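Kitchen and Dining Room Safety Check, Cárdenas Guest House
Ground floor, self-catering side
Checked by: Teófilo Bermúdez
Date: 2021-02-02

Marks used: OK = in order. C = comment, please read. R = repair or change before the next guests. N = not checked this time.

1. Entrance and floor

1.1 Floor dry and clean at the door: OK
1.2 Mat lies flat, no corner standing up: R
The corner near the boot shelf is rolling up again. I have put tape under it but tape is not a solution. I ask for a heavier mat, the Ruvar one with rubber under it would be good.
1.3 Way to the back door free, 600 mm at the narrowest place: C
I measured it beside the fridge. It is enough if the recycling box stays in the cupboard. When the box is out, a person must walk sideways.
1.4 Light switch works from both sides: OK

2. Cooker and hood

2.1 All plates of the cooker switch off fully: OK
2.2 Knobs fixed, marks can be read: C
The mark for zero on the left back knob is almost gone. I have written it new with a pen for the moment.
2.3 Hood filter clean: R
It was sticky with fat. The filter must be washed or changed. In the cleaning book the last entry is from April, so I think somebody forgot either the filter or the book.
2.4 Nothing stored over the cooker that can burn: OK, after I moved the paper towels
2.5 Fire blanket on its hook, can be reached without leaning over the cooker: OK

3. Fridge and dry store

3.1 Fridge temperature: C
I read 6 degrees on the thermometer on the middle shelf. Our own rule says 5 or less. I turned the wheel one step colder and will read it again before I leave the house.
3.2 Raw meat below all other food: OK
3.3 Opened packages have a date: R
The flour and the rice had none. I threw away the rice.
3.4 Seal of the fridge door: OK, a little dirty in the fold
3.5 No signs of mice or insects: OK. I looked also behind the Grundetti boxes.

4. Tables and work surfaces

4.1 Surface smooth, without cracks or open joints: OK for the white table, R for the side board
The side board has a deep cut near the sink. Water can go in. Please do not prepare food on it until it is changed.
4.2 Table does not rock: OK
I pressed on every corner with my full weight, more or less.
4.3 Food that is eaten without cooking is kept on a plate or a board: C
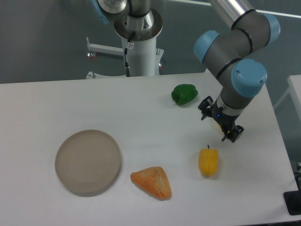
Item 4.3. White table: bread beside the plate, yellow and green peppers on the table top.

The plate has a raised rim and there is enough place on it for this piece of bread. I would like that bread goes on a plate always, also when it is only for a short time. For the peppers I am less strict, they must be washed before use in any case, but a bowl is better. The round ones can roll when somebody pushes against the table.

4.4 Knives not left lying between food or under cloths: OK
4.5 Separate cloth for tables and for floor: R
I found two cloths of the same colour on the same hook. I cannot know which one is for what, and the guests also cannot. Please buy two colours.

5. Sink and cleaning products

5.1 Hot water arrives in 15 seconds: OK
5.2 Hand soap and paper at the sink: OK
5.3 Cleaning products in their original bottles and in the locked cupboard: C
The cupboard was locked. Inside, the Brerketti descaler stands next to the vinegar for the kitchen, and the bottles look very similar. I have moved the vinegar to the dry store.
5.4 Drain runs free: OK

6. Plates and glasses

6.1 No chips on the rims: R
I took out 2 glasses and put them in the box for broken things.
6.2 Heavy dishes on the low shelves: OK
6.3 Shelf fixings tight: N
I did not have the right screwdriver with me.

Remarks

To be done first: the filter (2.3), the cloths (4.5) and the side board (4.1). The mat can wait a few days if the tape holds, but please look at it every morning.

The form has no line for the high chair. I have looked at it anyway. The strap closes well, the tray has a small gap where crumbs are collecting. For the next edition of the form I propose to put it under point 4.

Second reading of the fridge, before leaving: 5 degrees.

Signed: T. Bermúdez
Copy in the blue folder by the telephone.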